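CHAPTER 7
Can It Do the Chores Yet?

In this chapter
7.1 The short answer
7.2 What counts as a chore
7.3 Picking from a bin
7.4 From the bin to the laundry room
Key terms: grasp, clutter, cycle time, recovery, teleoperation

Before you read
Write down the last chore you did. Any chore. Now write every step, including the ones your hands did without asking you. Keep the list. You'll need it in 7.4.

7.1 The short answer

Some of them. Slowly. With a person nearby.

That's been the short answer for a good while and it will probably annoy you. Machines weld car bodies, fill bottles and stack pallets all night. A dishwasher is a machine, so is a vacuum that drives itself around the couch. So why is nobody's laundry folded?

Chapter 6 covered the easy case: same part, same place, same motion. Fixtures hold the part. The arm repeats. If the part is missing the line stops and a light comes on. Most factory automation still works like this and works very well.

Chores are the other case. The sock is never where it was yesterday. Half of it is inside out. One is under the bed.

7.2 What counts as a chore

For this book a chore is a job with three features:

- the objects vary, and some haven't been seen before
- the starting mess varies too
- "done" is judged by a person, loosely

Clearing a table is a chore. So is sorting a returns cart at the Zedville parts depot, which we'll follow through the rest of the unit. The depot runs one arm on the returns cart, Monday shift only, and a worker takes whatever the arm can't. Shop floor or kitchen, the difficulty is alot the same.

Notice what's missing from the list. Strength. Lifting a plate is easy. Knowing it's a plate, under a napkin, next to a fork you shouldn't send flying, is the work.

7.3 Picking from a bin

The standard warm-up. Put a few unlike things in a bin, ask the arm to take them out one at a time. Sounds like a toddler's game. It holds most of the problems in this chapter.

Each pick breaks into four parts. Find it, choose where to grab, grab, check. Skip the last one and the arm will happily carry air to the next station.

Numbers help. The Jedach lab course logs every try in a bin like this, and in one term its students logged 3083 picks. Their rule of thumb: a pick slower than 40 seconds goes down as a fail, even if the object comes out. Harsh? A returns cart holds 300 items. Do the math at 40 seconds each, then decide if you'd wait for it.

What makes an object hard:

1. Shape. A toy block has flat sides, and two fingers can close on those. Curved things roll or twist away.
2. Softness. Plush squashes, so the grip that looked right in the plan isn't the grip you get. Forgiving, though. A poor grab on a plush toy often holds anyway.
3. Mixed surfaces. A hairbrush is bristles on one face and smooth on the other. Which face is up changes the pick.
4. Clear plastic. Depth cameras can read straight through it or get a glare spot instead. Ask any lab what they dread and it's this.
5. Neighbors. An object alone on open floor is one problem. Against a wall, or touching something else, is another, as the fingers need room to go down on both sides.
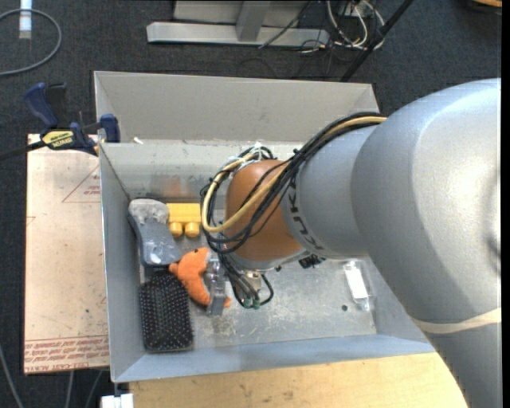

7.4 From the bin to the laundry room

Bins cheat a little. They have walls, so nothing wanders off. They don't move. Nobody has to open a drawer first.

Cunha, a home-help project we come back to in Chapter 9, took the same picking skill into an apartment and had to add doors, rugs and bad lamp light. Prurken went the opposite way: kept the arm bolted down and had people bring the mess to it. Both get called "household robots" in the press. Very diffrent machines, very different bills.

Get out your list from the start of the chapter. Mark each step F (find), G (grab), C (check) or O for other. Look hard at the O's. Wringing, smoothing, deciding it's clean enough. Section 7.5 starts with those.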